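3. 접기 과정과 주름 잔존

3.1 대상물

가정 내 세탁물 정리를 다룬 2차 조사의 일부. 대상은 면 계열 소품과 상의, 색은 연한 녹색 계통으로 제한함(색에 따른 주름 판독 차이를 줄이려고). 작업면은 흰색 상판. 분류 기준은 Katona의 구분을 따르되 명칭만 일부 바꿈.

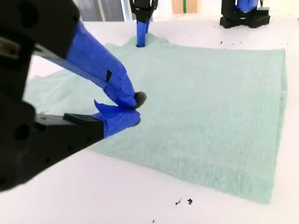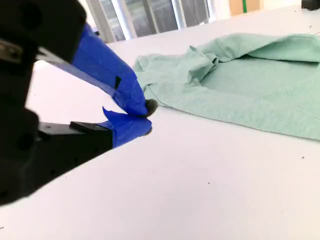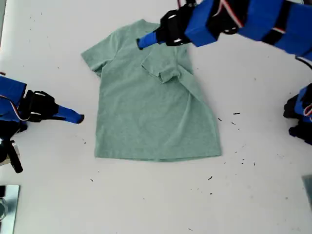
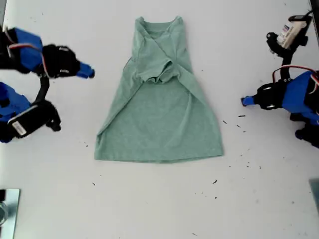 그림 4. 흰 상판 위의 연녹색 천과 반팔 티셔츠.

접기에서 제일 먼저 문제되는 것은 기준선이다. 어디를 기준으로 맞추느냐. 수건류는 답이 쉬운 편이고, 긴 변 하나만 곧게 잡히면 나머지는 따라온다. 그림 4의 첫째 사진처럼 가장자리와 나란한 박음선이 있으면 더 쉽다. 눈이 그 선을 따라감. 다만 변이 곧아도 반대편이 울어 있으면 반으로 접었을 때 두께가 고르지 않게 되고, 쌓았을때 기운다. 상의는 사정이 다르다. 소매 때문이다. 한쪽 소매만 안으로 넘긴 상태(셋째 사진)에서 이미 몸판에 사선 주름이 아래로 내려가고, 양쪽을 다 넘겨 가슴 위에서 소매가 엇갈리면(넷째 사진) 겹친 부분 아래로 천이 뭉친다. 밑단은 그래도 거의 곧다. 즉 밑단을 기준선으로 쓰는 것이 목둘레를 쓰는 것보다 안정적이라고 본다. 목둘레 기준은 예비조사에서 써 봤으나 기록자간 판정이 자주 갈려 뺐음.

뭉침은 두 종류로 나누어 적었다. (가) 손으로 한 번 쓸면 없어지는 것, (나) 쓸어도 남는 것. 사진만으로는 구분 불가, 따라서 현장 기록지의 표시를 우선함. 수건은 (가)가 대부분, 상의는 (나)가 더 많았고 특히 소매가 겹치는 자리에 몰린다. 소매를 짧게 되접은 뒤 몸판을 넘기면 줄어드는데, 응답자 상당수는 이 단계를 생략한다. 귀찮아서.

3.2 기록지와 표본

Vudau 기록지 양식 사용. 배포 1000부, 회수분 중 항목 누락이 없는 600부만 분석에 넣음. 접기 순서를 그림으로 그려 낸 응답 129건은 따로 코딩하였다(부록 참조). 순서 그림은 글로 쓴 응답보다 소매 처리가 자세함. 글에서는 "접는다" 한 마디로 끝나는 경우가 많았다. 2월 회수분은 두꺼운 옷 비중이 높아 상의 항목에서 제외.

수납 단계는 Gresero 서랍 칸 구분을 그대로 적용. 세워 넣기와 눕혀 쌓기 두 가지만 비교하였고, 말아 넣기는 응답이 적어 다루지 않음. 세워 넣는 경우 밑단쪽이 위로 오는지 접힌 등이 위로 오는지에 따라 꺼낼 때 흐트러지는 정도가 다르다는 의견이 있었으나 측정은 못했다. 다음 조사에서 볼것.

3.3 제한점

천의 두께를 통제하지 못함. 상판 높이도 기록지마다 달랐을 것이고, 서서 접는지 앉아서 접는지 묻는 문항이 빠졌다. 바닥에서 접는다는 응답은 기타란에만 나온다. 주름 판정은 눈으로 한 것이라 판정자에 따라 차이가 있을수 있음. 판정자 간 일치도는 4장 표에 정리.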